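### 3.2 What I was looking for at the meetings

I should say first that I never set out to study conferences. I went to my first Havotness meeting because Stojan Trajkovski had a spare pass and I fancied a couple of days away from my desk, and I came home with a notebook full of scribbles about who talked to whom over the coffee! That notebook is where this paper began.

Havotness brings together people who buy and sell services in healthcare, mostly licensing folk and business development managers, with a few hospital buyers mixed in. I wanted to know how a first chat turns into a second one. The organisers in Flamolville kindly let me sit in on 14 of the pre-booked meetings (the short ones, at the little tables) and I followed up with both sides by phone in December. Berwyn Humphreys did half of the calls, and he is much better at it than I am, so please read his notes in the appendix if you can.

I kept my questions simple. Had they met before? Who wrote first afterwards? Did anything get put in the diary? I left out money altogether, as people clam up the moment you mention it, and I'd rather have a short true answer than a long vague one.
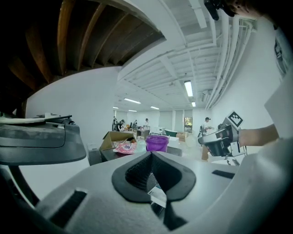 ### 3.3 What people told me

Of the 14 meetings, 10 led to some sort of message within a fortnight and nine led to a proper second conversation. That was more than I expected. The odd one out was a very polite email that simply went unanswered (I've seen the email, and I would have replied to it).

What surprised me more was where the good conversations had started. In four of the nine, the two people had already bumped into each other somewhere else in the building, in the lunch queue or waiting for a lift, and the booked slot was really their second go. One buyer from Babić told me she'd made up her mind about a supplier while they were both hunting for the cloakroom. She then sat through the whole meeting quite happily, and says she can't remember a word of it.

The Imance matching system, which pairs delegates by the interests they tick on a form, did a decent job of getting people to the right table. It couldn't help much after that. Several people said they'd ticked nearly every box for fear of missing somebody useful, and I have to admit I did the same when I registered.

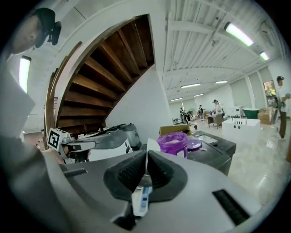
**Figure 2.** Two finger pads set in a V, with a person in a black cap at upper left.

Berwyn thinks I'm making too much of the lunch queue. His view is that chatty people meet more people wherever you put them, and that the same lot would have followed up anyway. He may well be right, and with so few meetings I can't rule it out. We come back to this in Section 4, where I look at the delegates who told us they hate small talk.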